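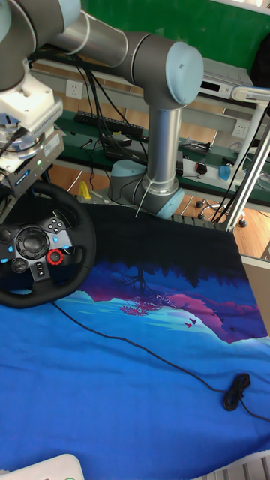

Segmentation mask keeps merging the wheel and its cable

felside_bench
Posted 10th January

I'm using the sensor module on the arm's wrist to find a black steering wheel lying on a printed cloth. The mask comes out fine for the rim, but the thin black cable is joined to it, so the centre of the box lands well off the hub. The cloth has a black band in the print too, and part of that gets picked up. 27 of my last 42 grasp plans failed. Is this a tuning problem, or should I change the method?

turmont
Plain cloth. Sorted.

mokedetti
A plain cloth will fix the band but the cable will still be there. Run a morphological opening on the mask before you fit the box. Start with a kernel of 20 pixels and go up to 30 if bits of cable survive. Then fit an ellipse to the rim and take its centre. Filter on height above the table as well, as the print has none. Check your hand-eye calibration first though, a bad one looks much the same in the logs.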